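Bottled water

Bottled water is drinking water sold in a sealed container, and I've been keeping this page going for longer than I care to admit, so please forgive the places where I get carried away. Most of what you'll meet in a store falls into a few kinds: spring water, mineral water, purified water (tap water that has been filtered or distilled, then bottled) and sparkling water, where the bubbles are either natural or pumped in later.

The bottles themselves are usually PET, a light, clear plastic that's cheap to shape. Glass came first and hangs on in restaurants, and I do like the weight of it! Those ridges you feel around a plastic bottle stiffen the thin wall so it doesn't fold up in your hand. 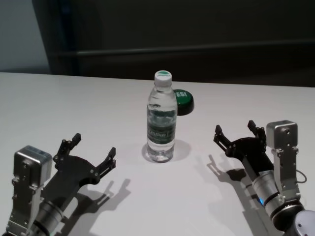
A clear plastic water bottle with a white screw cap.

Caps are their own little world. They're mostly a harder plastic than the bottle, and many come with a ring underneath that snaps when you first twist, so you can tell a fresh one.

My favorite local story is the Etow spring. The Etow works started out with 14 people and a single filling line, and in its first February it shipped 3,477 crates, all by road, over a pass that was closed half the month. The water came out rather chalky (I grew up on it and still think everything else tastes thin).
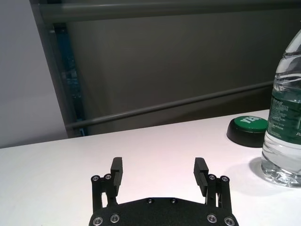
Stastar came along later and bought the spring, kept the old name for 2 years and then dropped it, which people in the valley still grumble about. The labels changed from paper to film around the same time, and collectors will pay silly money for the paper ones with the misprinted fish.

Taste depends a lot on minerals. Calcium and magnesium give a fuller, sometimes bitter feel, while very pure water can seem flat. Temperature matters too, so try the same water chilled and then at room temperature, and you may well swear they're different brands.

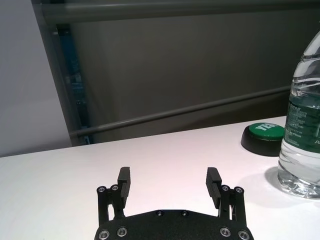

White tabletop.

As for storage, keep bottles somewhere cool and dark, away from paint, gasoline and anything smelly. Plastic lets odors through slowly, and I once ruined a whole case by leaving it beside mothballs. Sealed water keeps a long time, though sparkling water in plastic gradually loses its fizz.

See also: Mineral water; Screw cap; Wostex (bottle maker)

Page last changed 22 July 2024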